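工单：袋式过滤机压差异常及出口浊度超标
设备：Deduvier 双联袋式过滤机，A/B 两侧切换运行
安装位置：Jukuslow 灌装车间，糖浆预处理段
供货方：Grurkelau
滤袋供应：Akgül
状态：处理完毕，观察中
最后更新：2021-08-31

一、故障现象

A 侧投用后压差上升过快。正常情况下一套新滤袋可连续运行 72 小时，期间压差缓慢爬升，到更换值时控制柜给出黄灯提示。本次更换滤袋后，A 侧运行 12 小时即报压差高，操作工按规程切换到 B 侧。B 侧压差正常，但出口取样浊度偏高，静置后瓶底可见细小沉积物。

两侧现象方向相反：A 侧堵得快，B 侧不堵但漏。用户最初按同一原因报修，要求整机更换滤网篮。经电话沟通，拆成两个问题分别处理，A 侧记为问题一，B 侧记为问题二。

二、现场基础信息

介质为过滤后进入灌装缓冲罐的糖浆，上游有一道粗滤。粗滤滤网规格为 200 微米，本机滤袋规格低于该值，具体以滤袋标签为准。进料泵为变频控制，频率由下游缓冲罐液位给定。进出口各装一只隔膜压力表，差压变送器单独取压，信号进控制柜。

用户确认近期没有更换糖浆配方，没有改动管路。变动项有两个：一是滤袋换了新批次，二是清洗班组调整了 CIP 顺序，把碱洗后的热水冲洗时间缩短了。

三、问题一：A 侧压差上升过快

第一步，核对仪表。停泵泄压后，差压变送器示值不回零，有固定正偏差。关闭两侧取压阀，打开平衡阀，示值仍不回零，判断为零点漂移。做零点校准后复测，回零正常。该偏差不足以解释提前报警，只占其中一部分，继续排查。

第二步，检查取压管。高压侧取压管内有糖浆结晶，拆下用热水冲通。低压侧通畅。高压侧取压口位置低于筒体中线，停机时残液容易流入取压管，这一点在 Grurkelau 的安装说明里有提示，现场安装时没有按提示加装冲洗接头。

第三步，开盖检查滤袋。滤袋外壁干净，内壁附着一层黏性胶状物，分布均匀，没有偏流痕迹。用手指可刮下，遇热水溶解较慢。取样送用户化验室，结果为糖类与碱洗残留物的混合物。
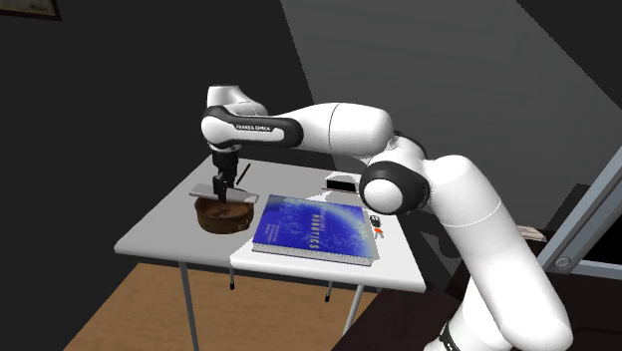 开盖操作须在筒体泄压、排空之后进行，压圈取出时保持水平，避免碰伤密封面。用户的维护人员习惯用一字螺丝刀撬压圈，A 侧密封面上已有两处划痕，深度尚可接受，用油石修平。已建议改用宽而薄的平板工具，从压圈边缘均匀受力取出；上图里夹爪夹住的那块银灰色薄板就是合适的形状，板面平，端部不尖。工具材质用不锈钢或食品级尼龙均可，不得用碳钢。压圈取出后放在干净托盘内，不要直接放地面。

第四步，恢复原 CIP 顺序，碱洗后热水冲洗时间改回原设定值。更换 A 侧滤袋，重新投用，记录压差曲线。投用初期压差与历史数据重合，运行至更换值所用时间恢复到 72 小时。

问题一原因：CIP 后冲洗不足，残留物在滤袋内壁成膜；差压变送器零点漂移和取压管结晶使报警进一步提前。

四、问题二：B 侧出口浊度偏高

第一步，核对取样点。原取样阀在出口弯头下方，为盲端，容易积存旧料。取样前先排放一段再取，浊度略有下降，仍超出用户内控值。排除单纯取样误差。

第二步，检查滤袋规格。滤袋标签与订货单一致，Akgül 出厂批号可追溯。对光检查袋底与侧缝，没有破损，没有脱线。

第三步，检查滤袋就位。滤袋环口没有完全压入滤网篮上沿，一侧翘起。压圈压下后翘起处仍有缝隙，未过滤料液从缝隙旁通。B 侧压差始终偏低也与此相符。

第四步，检查环口尺寸。新批次滤袋环口为塑料翻边，旧批次为金属环。塑料环口外径在公差内，但刚性较低，装入时需要沿圆周多点按压，只按一侧会使对侧弹起。操作工沿用旧方法，一次按压后直接盖压圈。

第五步，重新安装滤袋，沿圆周对称按压到位，用手指绕环口一周确认无台阶，再放压圈。O 形圈同时更换，旧圈已有永久变形。投用后按排放后取样的方法复测，浊度合格，静置无沉积。

问题二原因：滤袋环口未就位，料液旁通。滤袋本身无质量问题，不作退换处理。

五、参数记录

进料压力上限未改动。变频器上限频率未改动，加速时间由原设定延长到 16 秒，用于减小投用瞬间对滤袋的冲击。差压报警值未改动，报警延时未改动。

用户询问能否把报警值调高以延长更换周期，答复为不建议。报警值由滤网篮承压和滤袋材质共同决定，调高后滤袋有鼓破风险，破袋后的颗粒会直接进入缓冲罐。

六、遗留事项

1. A 侧高压取压口加装冲洗接头，接头与短管由 Grurkelau 发货，用户自行安装，安装后需重新校零。
2. B 侧同样位置一并加装，优先级低。
3. 取样阀移位，由盲端改到出口直管段，用户计划在 October 停产检修时施工，图纸已发。
4. 滤袋安装作业卡需修订，增加环口按压与手指复查两项。修订稿由用户提供，我方只核对技术内容。
5. 粗滤滤网本次没有拆检。用户反映粗滤前后压力稳定，暂不处理。

七、补充回复

用户追加提问：A/B 切换时出口压力有短时下跌，是否与本次故障有关。

回复：无关。切换阀为手动联动蝶阀，中间位置两侧均为部分开启，流通面积小于单侧全开。切换动作过慢时下跌时间变长。切换前先对备用侧充液排气，排气阀见连续液流后再关闭，然后一次完成切换，不在中间位置停留。若下游缓冲罐液位处于低限，应先补液再切换。

用户按上述方法试切换，下跌幅度减小，未触发下游低压联锁。

观察期内若 A 侧再次提前报警，先关闭取压阀检查零点，再开盖，开盖前记录当时压差、泵频率和料温，连同滤袋内壁照片一起附在本工单下。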